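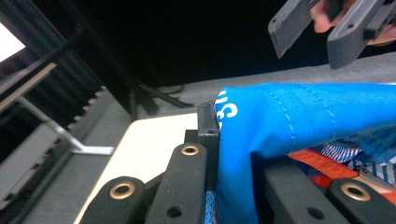
Slide 4: Soft bags, two hand-held grippers

Start with the blue bag. It gave us more trouble than anything rigid. Fabric folds over the jaws, and the camera loses sight of the fingers.

Point out the brass grommets at the finger ends. They catch the light when the rest of the black gripper goes dark. Malcolm wants to use them as tracking points. We have not tested that yet.

Mention the orange strap. Straps and buckles are a separate failure class in our log.

Slide 5: Numbers

2,860 grasps logged in May, both grippers together. We threw out 411, mostly for bad camera timestamps. Each operator did sets of 10, then swapped grippers.

Say clearly that the Jollis fingers and the Pramier fingers were not run on the same controller until the last week. Halvard will ask. The fair comparison is the last 2,000 or so grasps only.

Slide 6: What we would change

Wider jaw plate for cloth. Camera mounted higher, tilted down more. Shorter cable.

Keith has the wrist load figures if there is time. If it is past 3:40, skip to questions.

Last updated: May

Related items
Camera mounts compared: notes from the Workneh bench
Controller lag on the Trandport arm
Finger pads for thin fabric
Phyllis Rowbotham: labeling failed grasps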